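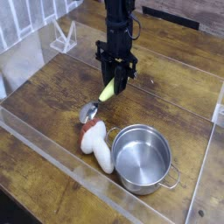 1/ Mushroom season, and how my family dries them

I promised this thread in July and then I was lazy. In the village near Rirnlow where I grew up, everybody went to the forest in late summer. Now I live in a city and I buy half of my mushrooms, but I still dry them the same way as my mother did.

2/ First thing, please. I will not teach you which mushrooms are safe. I learned it from people who walked beside me for many years, and I still leave a lot in the forest. If you are new, go with a local club or buy from a shop. A phone app is not enough.

3/ Do not wash mushrooms that you want to dry. I know, I know, there is sand. Use a soft brush, and a damp cloth for the dirty places. They drink water like a sponge and then you wait one day more.

4/ Cut off the end of the stem and look inside. If there are small tunnels, you have guests. One tunnel I cut out and continue. Many tunnels, I throw it away. My mother was less strict than me and we all survived.

5/ Slices should be 5 millimeters thick. Thinner ones stick to the tray and break when you pull them. Thick ones look dry outside but they are still soft in the middle, and this is how you get mold in the jar.

6/ My mother used a needle and strong thread, and hung them over the stove. It is beautiful and the whole house smells of forest. In my apartment it does not work so well - the kitchen is small and it was humid all of July.

7/ So I have a dryer now, a Danko with 5 trays. It is loud, I close the kitchen door. I set it to 50 degrees Celsius, and I change the order of the trays in the middle, as the bottom one always dries first.

8/ With an oven you can do it too. Lowest temperature, fan on, and a wooden spoon in the door so it stays a little open. My old Voltow did not go lower than 70, and the edges became brown and a bit bitter. Still fine for soup.

9/ How to know they are ready: take one slice and bend it. It should break with a small sound, like a cracker. If it bends like leather, give it more time. Let it cool before you test, warm slices are always softer.

10/ Keep them in glass jars with a good lid, in a dark cupboard. I write the year on the lid with a marker. Look at them after one week. If you see any drops on the glass, take everything out and dry again. If you see mold, throw it all out.

11/ Keith Kettle asked me how much you get at the end. Very little, I am sorry! From 2 kilos of fresh ones I got one jar last time, and it was not even full. But you need only a small handful for a big pot of soup.

12/ Before cooking, put them in warm water for half an hour. Keep this water, it has the most taste. Pour it slowly through a coffee filter, because the sand you did not brush away is now at the bottom.

13/ The soup at our home: onion, carrot, barley, potatoes, dried mushrooms with their water, one bay leaf. Sour cream at the end. My husband adds vinegar and we do not discuss it anymore.

14/ The small broken pieces I grind in a coffee grinder. One spoon of this powder in gravy or scrambled eggs is very good. Only wait some minutes before you open the grinder, the dust goes in your nose.

15/ Somebody will ask about chanterelles. I do not dry them, they become like rubber for me. I fry them in butter and freeze them in small bags. If you have a better way, please write it, I would like to try before the end of the season.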